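Ningsih Wattimena has overseen the tool room at Trusell since November. Her first task was the repair kits, which staff return in every condition.

"We issue black fabric cases, and the tools inside are mostly dark as well," she said. "People close one and assume it is complete."

Under the current procedure, each case is opened flat on a clear stretch of tabletop and the pockets and loops are checked before it is folded. Dimas Pattinasarany, who trains new staff at the Stinotham site, asks them to allow six minutes per case.

"I would prefer that they be slow," he said. "Nearly 3,000 kits pass through both sites."

A black case on the marble-patterned tabletop
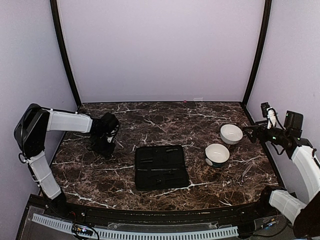
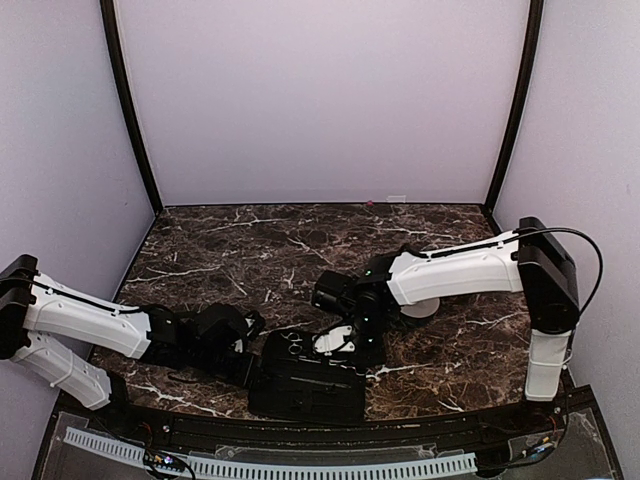
Storage and Labeling

Closed cases are shelved upright at Stinotham.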